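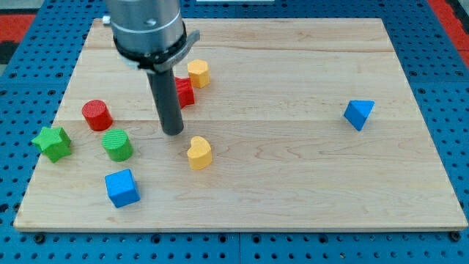 About Brinotham

Brinotham began in a rented room on Plarkby Lane, with 2 benches, one secondhand bandsaw and a great deal of sawdust. Masanobu Hoshino had been making toy blocks for his nieces every December, and one year the neighbors started asking for them too. We've been at it ever since, and these days we send our blocks out to preschools, libraries and plenty of kitchen floors.

We still love a plain shape in a cheerful color. A yellow hexagonal prism that stands up nicely on its end, a red block with ridges you can feel with your thumb – children find their own uses for them, and we've long since given up guessing what those will be. Our catalog has grown to 39 shapes, and every one of them was tried out on the floor at the Trenance Street playgroup before we put it on the shelf (they are very frank with us there!).

Last year we packed 807 orders, many of them for families who first met our blocks at school. If you've lost a piece, do write to us and tell us the shape and color. We keep a drawer of spares, and we're always happy to go rummaging in it for you.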